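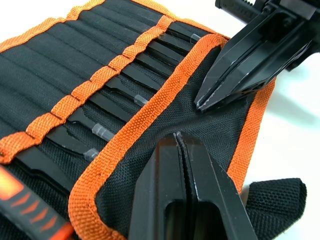

Wimside Repair Evening: Your Questions

When and where do you meet?

Every Friday at the old Petersen building in Traltedcombe, from late afternoon until the last kettle is screwed back together. Doors open at 5 and we take new items until the clock gets close to closing time, depending on how long the line is. If you have something tricky, come early! A sewing machine with a timing problem can eat up a whole evening, and we love those, but we need the hours.

Do I have to book?

No. Walk in, put your name on the sheet by the door and find a chair. There's tea. The one exception is clocks, which all go to Gudrun Kröger, and she likes to hear about them ahead of time so she can bring the right keys and springs.

What can I bring?

Anything you can carry in by yourself. Lamps, toasters, radios, bikes with slipping gears, jackets with dead zippers, wobbly stools, toys that have stopped singing (or won't stop). We had a music box in July that kept three of us happy for most of the night.

Please leave microwaves, gas appliances and anything with a swollen battery at home. If you're not sure about a battery, send us a photo first.

What does it cost?

The repair is free. You pay for parts if we need to order them, and we'll always tell you the price before we do. Most jobs need a fuse, a bit of wire or a dab of glue, and those come out of the jar on the counter. Put something in the jar if you feel like it.

Will you fix it for me while I go shopping?

We'd much rather you stayed! You'll sit next to the person doing the repair, hold the flashlight, and quite possibly end up with the screwdriver in your hand. Lots of people arrive nervous about opening a thing up and leave wanting to open everything they own. Bontu Woldemariam came in with a hair dryer last year and now she runs the electrical table.

I'd like to start fixing things at home. What tools should I buy first?

Fewer than you think. A decent set of small screwdrivers, a pair of pliers, a pair of side cutters, tweezers, and something thin and flat for popping cases open without chewing up the plastic. Add a cheap multimeter once you start on electrical stuff.

Don't spend a fortune. You can put together a very usable kit for 60 dollars, less if you go to yard sales. Ramiro Herrero still uses pliers he found in a box of doorknobs.

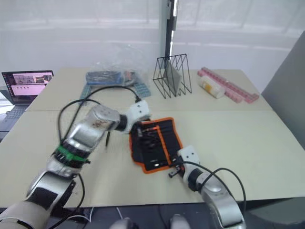
Storage matters more than people expect. Small tools that live loose in a drawer get bent and lost, and then you use a butter knife, and then you're back here with a snapped clip. Give each tool a home of its own — a slot, a hook, a tin, whatever you'll stick to — and put it back before you pick up the next one.

How do I keep track of all the tiny screws?

Egg cartons! One cup for each stage, filled in order from left to right, and then you work backward when you put it together. Take a phone picture before every step too. Magnetic trays are great, but keep them away from watches.

Can kids come?

Yes, please bring them. Anyone aged 10 or over can use hand tools with a grown-up beside them, and younger ones are welcome at the take-apart table, where Corrado Bassi puts out old keyboards and lets them go wild.

What if you can't fix it?

It happens. You'll still know what's wrong with it, and if there's a shop that can help, such as Rillimard for vacuum motors, we'll send you there. Dead items go home with you, as we have no room to keep them.

Do you lend tools?

We do. Members can borrow up to 5 tools for 10 days. Membership is free, and the form is at the front desk. Soldering irons have to be tried out with one of us first.

I'm not very handy. Can I still help?

Absolutely. We need people to greet, make tea, write up the repair cards and thread needles for those of us whose eyes aren't what they were. Talk to Sabine Ehlers on any Friday, or leave your number on the sheet and she'll call you.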